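Tirkport Living > Home Fitness > Reviews

Sendura Under-Desk Pedaler: A Winter of Pedaling While I Fold Socks

By Larysa Pylypenko
7 min read

I should say up front that I'm not a gym person. I've had two gym memberships in my life and I can still picture the parking lots better than the insides. So when my brother-in-law Rostyslav (he of the spin classes and the special shoes) told me I ought to try one of those little pedal machines that slide under a desk, I laughed at him, and then I went home and read reviews until well past my bedtime. The Sendura kept popping up, I had a birthday coming, and well, you can guess the rest!

It's a low elliptical, meaning your feet go around in a long flat oval instead of a circle the way they would on a bike. There's no seat and no handlebar. You bring your own chair, park the thing in front of it and pedal away while you do whatever you were going to do anyway. In my case that's mostly paying bills, talking to my sister on the phone and folding an amount of laundry that I can't explain with only four people in the house.

Putting it together

The box is heavy. I can't say this strongly enough, have somebody there when you bring it in. It weighs 24 pounds, and I know that doesn't sound like much, but it's all in one awkward lump and the cardboard handles are a bit of a decoration. Once it's out, though, there is hardly anything to do. The two foot pedals go on with three screws each and the wrench comes in the box. I had a cup of tea going when I started and it was still warm when I finished.

The instructions are a single folded sheet, mostly drawings. The left and right pedals are marked with a tiny letter on the underside, which I missed, so I did one of them twice. Look underneath first!

Pedaling on it

The motion is lovely. Really smooth, with no clunk at the back of the stroke, and that was my main worry after trying my neighbor's cheaper one, which sounded like somebody stirring gravel. There are 7 resistance levels on a dial between the pedals. I live on level three. Level one feels like nothing at all, and level six made me push my chair slowly backward across the kitchen until I bumped into the stove. If your chair has wheels you'll want to lock them or put the casters in those rubber cups. Sendura sells a strap that's supposed to hook the chair to the machine, but it costs extra and I found the cups did the job just fine.

Knees are the other thing people always ask me about. With a normal desk, mine cleared by a couple of fingers' width and I'm five foot four. Rostyslav came over and tried it at the same desk and knocked his knees on every single turn, and he was a good sport about it, but he's a tall man and it was never going to work. He was fine at the dining table. Anybody over six feet should measure before ordering.

What about noise? I can watch television over it without turning the sound up. After a few weeks a small squeak started on the right side, and I tightened the pedal screws and it went away. It has come back once since then.

The display, and my one real grumble

There's a little screen that shows time, strides, distance and calories, and it flips through them by itself every few seconds. I would love to just leave it on time. You can do that, the sheet says so, by holding the button down, but the button is down on the machine by your ankles, so you have to fold yourself in half to reach it and by then it has moved on to calories. As for the calories, I take those with a big pinch of salt. My longest stretch so far was 90 minutes, during a very long phone call in February, and the number it gave me would have paid for a whole lasagna.

It runs on 2 AA batteries, not included of course. The pedaling itself needs no power at all, so if they run out in the middle of a call you simply keep going.

Has it made any difference?

A little, I think. My legs don't go stiff in the afternoons like they used to, and I go up the hill to the Ostapchuk bakery without the pause I used to take by the mailbox. I haven't lost any weight and I didn't really expect to, given where that hill leads. What I like best is that it doesn't ask me to set any time aside. I don't have to change clothes or drive anywhere, and the socks get matched.

I wouldn't buy it as your only exercise if you're already fit. Rostyslav called it "a nice warm-up for a warm-up," and from where he's standing I suppose that's fair. For somebody who sits a lot and keeps meaning to do something about it, I'd say go ahead, and wait for one of the spring sales if you can.
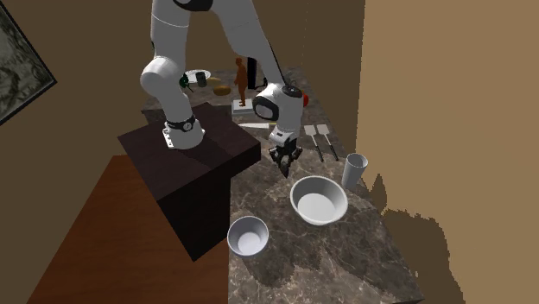
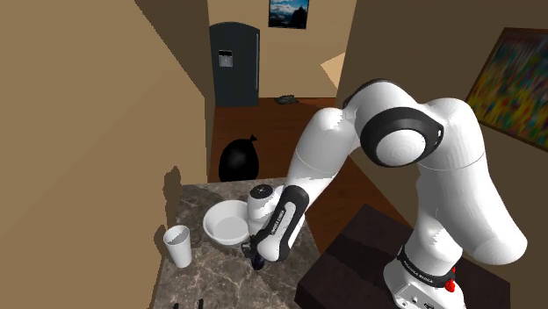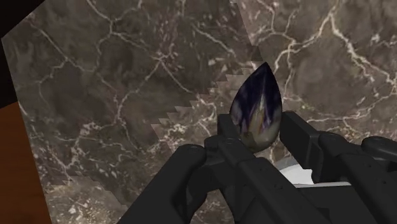
The short version

Good: smooth and quiet, quick to put together, heavy enough to stay where you put it.

Not so good: heavy to carry, knee room is tight for tall people, and that button by your ankles.

My rating: four stars out of five. I'd give it back the missing half star and a bit if they moved the button.

More in Home Fitness

Walking Pads for Small Apartments: What Fits and What Doesn't
Do You Need a Mat Under Your Exercise Bike?
Five Stretches to Do While the Kettle Boils
The Warnorow Folding Stepper, One Year Later
Resistance Bands: Which Color Should I Start With?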